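Reviews > City & Architecture > Walking Tours

Suvero Audio Walk: Three Afternoons of Looking at Buildings

4/7/26
By Ha-neul Sung

Suvero is a phone app that sells self-guided architecture walks. You pick a district, put in your earphones and follow a line on a map while a narrator talks about the buildings you pass. I bought the downtown civic center walk, which has 17 stops, and did it three times over two weeks. I paid for it myself.

The walk starts at the old county courthouse and ends at the bus station. In between are the library, two bank towers, the concert hall, a parking structure that I had never looked at properly, and the long concrete plaza that people in this city either defend or want torn up. Suvero says to allow two hours. My first try took closer to three, mostly because I kept going inside the lobbies that were open.

The narration

The writing is good. Each stop gets between three and six minutes, and the narrator assumes you are an adult with no training. Terms like "brise-soleil" and "pilotis" are explained once and then used normally. The section on the library is the best of the lot. It covers the competition, the budget fight and the change from stone to precast panels, and it tells you where to stand to see the joints between them.

The parking structure stop surprised me. I learned that the ramps were planned as a double helix so that cars going up never meet cars going down, and I have parked there for years without noticing.

Two stops are weak. The second bank tower gets a list of dates and the name of the contractor and little else. The plaza stop tries to be fair to both camps and ends up saying almost nothing. If you are going to stand in the wind for five minutes you want an opinion to argue with.

The map and the triggers

Audio starts by itself when you come near a stop. On the first afternoon this failed between the bank towers, where the signal bounces around, and the courthouse recording began again while I was outside the concert hall. You can switch to manual play by pressing the Listen button at the bottom of the map, and after that I had no trouble. I would use manual from the start.

The route has a detour at the concert hall that the app does not know about. The east steps have been fenced off for repairs and the sign on the fence says they will reopen in May. Go around by the loading dock — it adds a few minutes and you get a decent view of the fly tower. 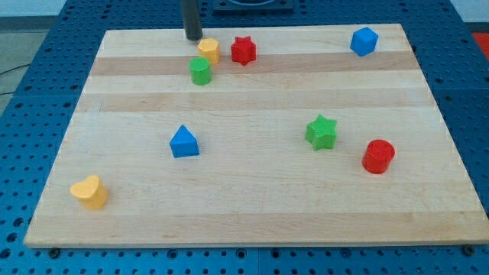

Compared with the others

I have also used Zerken, which covers the same streets, and the printed Hyun guide that the museum shop carries.

Zerken is cheaper and has more buildings, 61 in the downtown area alone, but each one is a paragraph of text and a photo. It works well as a reference when you see something and want to know the year. As a walk it is tiring, because you are reading a screen the whole time and then looking up, and there is no suggested order.

The Hyun guide is still the best thing for drawings. It has floor plans and a fold-out section of the courthouse, and it does not need a battery. It was last revised before the library was finished, though, so the newest third of the civic center is missing.

Suvero has no drawings at all. For the library that is a real gap, since the narrator spends a full minute describing how the reading rooms step down around the central stair. One simple section would have done it.

Practical points

Download the walk at home. The file is large and the free plaza wifi gave up on me twice.

The full walk used about 8 percent of my battery with the screen mostly off.

There is a step-free version in the settings, under Route and not under Accessibility, where I looked first. It skips the sunken court beside the concert hall and plays that stop from the street. I tried it on the third afternoon and the curb cuts were where the map said they were.

Transcripts are included for every stop. They can be read offline and the text size can be changed.

Should you buy it

If you live here and have never paid attention to the civic center, yes. Visitors with one free afternoon will get a lot from it too, provided they skip the second bank tower and spend the time in the library. People who already know the buildings well should borrow the Hyun guide and wait to see whether Suvero adds plans.

I plan to try their riverside warehouse walk once the towpath is open again.

Related
Zerken City Index, one year on
Four pocket guides to modern architecture
The courthouse murals after cleaning
Is the plaza worth saving? Readers reply
Best public lobbies to sit in when it rains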